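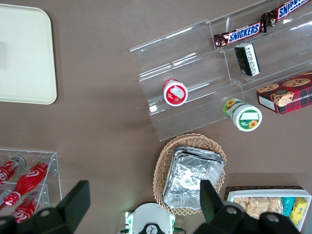
The snack table from the wrist camera: acrylic stand at the back, basket of foil trays in the middle, Coca-Cola bottles in their rack on the left.

Setting up a practice table for a home robot arm

We built our arm in the shared workshop at Vallejo over one summer, and most of the trouble came from the table. These are the tips we now pass on to anyone starting a pick-and-place build. They apply to any small two-finger gripper.

Fix the stands first

A clear acrylic step stand is light and slides when a finger brushes it. Put a pea of museum putty under each corner and press down for a few seconds. Do the same with bottle racks. Wipe the table with a barely damp cloth beforehand or the putty won't hold. To remove it, twist the stand slightly and lift. Leftover putty comes off with a ball of the same putty.

Clear plastic and glare

Clear shelves catch the light along their edges, and our software kept taking those bright lines for objects. Yolanda Cordero moved the lamp off to one side and taped baking parchment over it, with a gap left at the top for heat. That cured most of it. Use an LED bulb if you do this. Dust the acrylic with a microfiber cloth and no glass cleaner, as ammonia will cloud it.

A plain brown tabletop has worked well for us. The old one was glossy white and we fought reflections for weeks.

Bottles

Lay them in the rack with the necks all facing the same way. Start with empty bottles, caps on, and move to full ones when the grip is reliable. We set the first grip tests at 70 percent of the motor's limit and left it there. Keep power strips off the tabletop during any work with liquids – ours are screwed to the wall.

Foil trays

A stack of foil trays is hard going. They nest tightly and the rims crumple. Florencio Tejada puts a strip of folded paper between each tray while the arm is learning, then takes the strips out a few at a time. A basket keeps the stack from wandering. If the basket itself creeps, put a square of rubber shelf liner under it.

Bags and wrappers

Chip bags change shape every time they are handled. Stand them side by side in a shallow container so that each one props up the next. Candy bars are easier, but approach them across the middle. Gripping by the crimped end tears the wrapper sooner or later, and then you have chocolate in the finger joints. An old toothbrush and warm water gets it out, with the power off and the fingers removed.

Jars on their sides

Jars roll. Two short lengths of clear tubing stuck to the shelf make a good cradle. Set the gap so the jar touches both and doesn't rock.

Finger pads

Cut pads from a bicycle inner tube, rough side out, and fix them with thin double-sided tape. Ours last 2 weeks of evening use. Check the finger bolts every 5 sessions and mark them with a line of paint pen so you can see when one has turned.

Before you switch on

Run the arm once at slow speed above the tallest item with nothing to pick up. Keep the stop button on your side of the table, and keep sleeves and cables clear of the wrist.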